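Baran, the hand-held gripper: questions we keep getting

Print this page | E-mail this page

Baran is a gripper you carry about by hand, built by a few of us at the Bandville workshop. You hold one end, the other end picks things up, and a camera and a marker keep track of where it has been. People write in about it, mostly with the same questions, so the answers now live on this page.

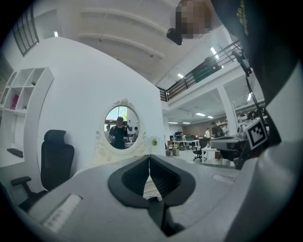

Where did the name come from?

Baran is Polish for ram. The first version had a habit of charging at whatever it was meant to be picking up, and Stanisława Tokarz started calling it that in the build notes. By the time the habit was cured the name was on the drawings.

Is it a robot?

Roxana says no, Teodor says yes, and both have asked me not to put the other one's reasons on the page. It has no arm of its own. You are the arm. What you get at the end is a recording of how a person goes about a job, which a proper robot may one day learn from, once one of us can afford one.

How long did it take to build?

The gripper itself took us from October to the end of the winter. The fingers took most of that. Ksawery Dudek would like it known that his part was finished in a fortnight, and so it was. It then had to be done again.

What did it cost?

The parts came to 2,238 złoty, going by the receipts we kept. That leaves out the tools, which belong to the workshop, and a quantity of filament that went on brackets now holding up shelves in three different kitchens.

Why soft pads on the fingers?

We began with bare plastic. Bare plastic will hold a wooden block all day and drop a mug straight away. The pads give a little, so the two fingers can disagree slightly about the shape of a thing and still keep hold of it. Cut them a touch oversize and trim them once the glue has set. If you trim them first they will be too small; I have a bag of these if anyone wants them.

Can I use a different marker?

Yes, provided you tell the software. The black-and-white squares come in sets and they all look alike to a human being at ten at night. We lost an entire evening to a marker that had been printed from the wrong set, during which the software insisted, quite politely, that there was nothing there. Print it matt. Glossy paper catches the ceiling lights.

And mount it on something stiff. Our first bracket flexed, and the recordings came out as though the operator had been at sea.

Does it mind mirrors?

It can do. A second copy of your marker, the wrong way round, isn't supposed to be read as a marker at all, and usually it isn't. Windows are more of a nuisance — low sun washes everything out, and you don't notice until you play it back. Draw the blind or come back after tea.

The cable keeps pulling loose. What am I doing wrong?

Nothing we didn't do. Leave more slack than looks tidy, clip it once well away from the plug, and move your wrist through its full range before you start recording. Roman Walczak had his taped down beautifully, right up to the first time he turned his hand over.

How many recordings have you made?

The folder holds 1,111, which sounds impressive until you learn what's in it. Plenty of them are spoons. The first 15 are all of the same spoon, being missed.

Can I borrow it?

Workshop members can, for up to 2 days, if they sign the sheet by the kettle. Please bring it back with the pads on. Non-members are welcome to come and try it on an open evening, when there is normally a queue and always an opinion.

Will you sell me one?

No. We make them slowly and one at a time, and we couldn't look you in the eye at the price. The drawings are free, and the parts list says which screws we used and which screws we wish we had.

What comes next?

Bondden, a second gripper with a lighter body, at present a sketch and a box of springs. Baran weighs little enough when you pick it up and rather more an hour later, so the lighter one has plenty of support from those of us with wrists. There was also Loveck, a three-fingered version. Please don't write in about Loveck.

Who do I ask if my question isn't here?

Leave a note in the Baran tray at the workshop. Teodor Adamczyk answers anything about software, Roxana Carhuamaca anything about the fingers, and I get what's left, including the spoons.

Print this page | E-mail this page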